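## Clusotell's sidewalk planner: a good score, with footnotes

Skunolix released version 7 of Clusotell this month, and the headline claim is that its path planner now gets a delivery robot down a city sidewalk without a prebuilt map. The test course is a simulated street called Riltville.

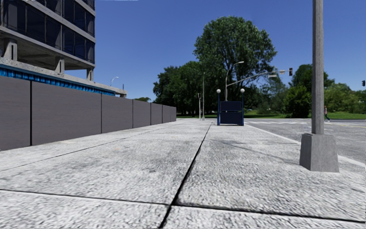 Readers who ran the earlier release will want to know what changed, and one of them wrote in before we had finished the install: the new planner is the old planner with a wider safety margin, and anyone who compares the two config files can see it in a minute.

We compared them. The margin is wider, yes, but there is also a new cost layer for curbs, and the local planner now replans 5 times a second where it used to manage 2. So the reader is partly right. Whether the curb layer does much is harder to say. With it switched off, our robot still finished the Riltville course, a little closer to the road than we liked.

Our main complaint is with the course. Clear slabs, a straight curb on one side, a flat gray hoarding on the other, sunshine. A planner that can't hold a line between those two edges has no business being released. The navy kiosk on the sidewalk ahead is a fair thing to ask a robot to go around, though it stays put, and a costmap is at its best with things that stay put. There's a pedestrian far off by the grass, too far away to bother anyone's planner.

Perception is where we would push. By default, Clusotell takes its obstacle labels straight from the simulator, so the planner is told what is a pole and what is pavement. You can turn that off (set `labels: sensed` and restart, a reload won't pick it up). We did, and ran the course 20 times. The robot reached the goal on most runs. On the bad ones it stopped at an expansion joint and sat there until the timeout, apparently treating a dark seam as a drop. The release notes don't mention this.

Skunolix says a field trial in Grønli is planned for February. We'd like to see wet leaves, a parked bike and a dog before we repeat any claim about city sidewalks.

What we can recommend today is the log viewer. It scrubs smoothly, it shows the rejected paths next to the chosen one, and it finally exports to plain CSV. If you're on an older version, upgrade for that and keep your own planner settings. Back up your config first; the installer overwrites it without asking.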